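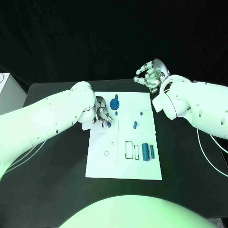

Small blue parts on a layout sheet with printed outlines.

A layout sheet, also called a kitting sheet or placement sheet, is a flat sheet on which the parts of a small assembly are set out before they are joined. Outlines printed on the surface mark where parts belong. The sheet is used in model making, in technical teaching and in bench assembly of small gear trains.

Description

The simplest form is plain white paper, folded for storage and opened flat on the bench. Fold lines are often used as a rough grid, one quadrant per group of parts. Heavier forms use card or rigid board, which resist curling at the corners and can be moved with the parts in place.

Outlines are normally drawn at full size. A circle shows the footprint of a disc or of a peg standing on end. Pegs may also be laid on their sides, but short cylinders tend to roll, and an upright position is preferred where the base is flat. A dark, matte table surface makes the edge of the sheet easy to find.

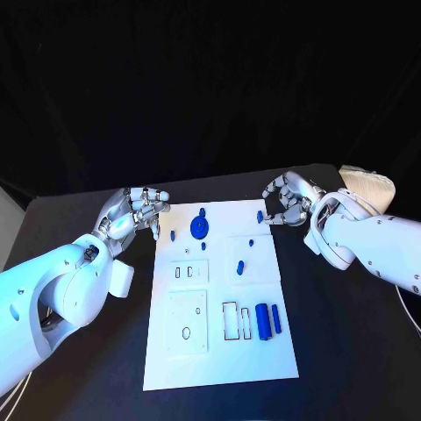
Gear-like disc with raised hub, small blue pegs and white plates on a white board.

Arrangement

Parts are commonly grouped by order of use. Discs and gears are laid flat with the hub facing up - this leaves the bore accessible and protects the teeth. Pegs are kept close to the disc they serve. Plates, if included, are placed last, as they cover the most area.

History

Rupert Reisinger described a folded paper sheet in four quadrants in the workshop manual issued with the Wevia gear kit, which had a first run of 500 sets. A later revision by Ingeborg Camenzind replaced the paper with board and reduced the outlines to 30. The Tultton kit kept the paper version - its sheet was cheaper to print and could be replaced when worn.

See also

Shadow board
Kitting
Exploded-view drawing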